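Betreff: Re: [Haushalt] Krümel auf der Matratze, saugen oder fegen?
Von: Teodoro Bautista
An: Haushaltsliste Markamholm

Hallo zusammen,

Tiruwork Yimer schrieb am Sonntag:
> Wir ziehen gerade die Betten ab, und in den Nähten der
> Matratze sitzt lauter Kleinkram. Unser Sauger ist viel zu
> stark, der zieht mir jedes Mal den ganzen Stoff hoch.
> Wie macht ihr das? Und taugt der Handfeger von Jolen was
> oder ist der zu hart?

Tiruwork, den Sauger habe ich für Matratzen schon lange aufgegeben! Bei mir gibt es nur noch Kehrschaufel und Handfeger, und zwar ein Set, das ausschließlich fürs Bett da ist und nie auf den Boden kommt (es hängt im Wäscheschrank, sonst greift es sich garantiert jemand für die Küche). Erst kommt alles runter, Laken, Auflage, Kissen, und dann fege ich in kurzen Strichen auf die Schaufel zu. Lange Striche sehen schwungvoll aus, aber damit schnippt man die Krümel bloß ans andere Ende.
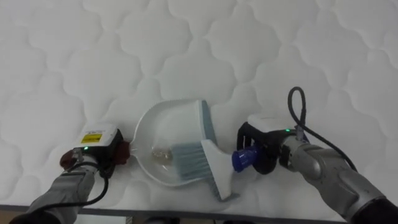 Was den Handfeger von Jolen angeht: Den hatte ich zwei Jahre, die Borsten sind ganz in Ordnung, nur der Griff war mir zu kurz. Jetzt habe ich einen von Samonte und bin sehr zufrieden. Streich dir im Laden einfach mal über den Handrücken, und wenn es kratzt, lass ihn hängen. Für glatte Bezüge geht fast alles, aber bei einem gesteppten Stoff mit diesen runden Bögen ziehen harte Borsten irgendwann Fäden, das ist mir bei der alten Gästematratze passiert und ich ärgere mich heute noch.

Und achte auf die Schaufel! Eine mit Gummilippe liegt auf dem weichen Untergrund viel besser an. Bei einer harten Kante rutscht alles Feine drunter durch und man fegt dreimal dieselbe Stelle. Die Schaufel leicht in die Matratze drücken, den Griff flach halten, dann geht das.

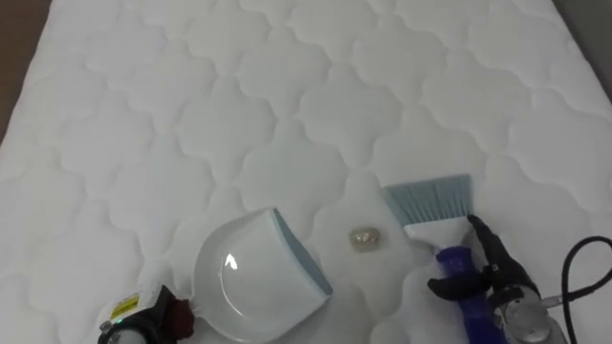

Weiße Kehrschaufel mit blaugrauer Lippe auf der Steppmatratze

In den Rillen bleibt trotzdem gern was hängen, vor allem Folienschnipsel von irgendwelchen Verpackungen. Die sind so leicht, dass sie vor dem Feger herhüpfen. Ich arbeite da immer an der Naht entlang und nicht quer drüber, und die ganz hartnäckigen nehme ich mit den Fingern. Bei unserem großen Bett brauche ich für alles zusammen sieben Minuten, ich habe neulich wirklich mal auf die Uhr geschaut. 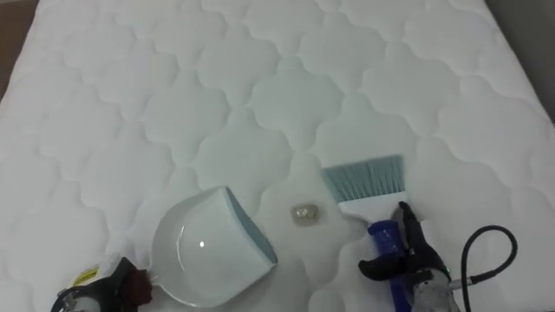
Muss man die Matratze vorher absprühen, damit es nicht staubt?
Lieber trocken fegen, feuchte Krümel schmieren und setzen sich erst recht in die Steppnähte. Sprühen kann man hinterher, wenn überhaupt.

Zum Hinterher noch kurz, weil das in der Runde auch schon Thema war: Flecken gehe ich mit einem Tuch und ein bisschen Reiniger an, immer erst aufs Tuch und dann tupfen. Danach bleibt die Matratze bei mir sechs Stunden unbezogen und das Fenster auf Kipp. Den Wäschekorb stelle ich gleich neben das Bett, dann landet das abgezogene Zeug nicht wieder auf der sauberen Fläche.

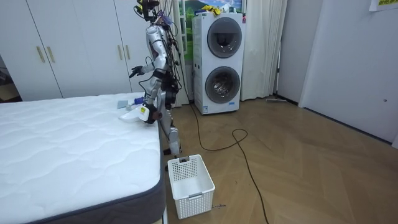 Tiruwork Yimer schrieb mir dazu vorab schon direkt:
> Sechs Stunden schaffe ich nie, bei uns will um 19 Uhr das
> erste Kind ins Bett. Ich fange jetzt eben morgens an. Und
> den Seitenrand vergesse ich auch immer, fegst du den mit?

Den Rand mache ich zum Schluss, von oben nach unten, Schaufel drunter halten. Wenn du morgens abziehst, passt das mit dem Lüften doch wunderbar! Falls jemand in Drinascombe wohnt und eine Schaufel mit richtig breiter Lippe gesehen hat, bitte melden, meine Schwester sucht noch eine.

Viele Grüße
Teodoro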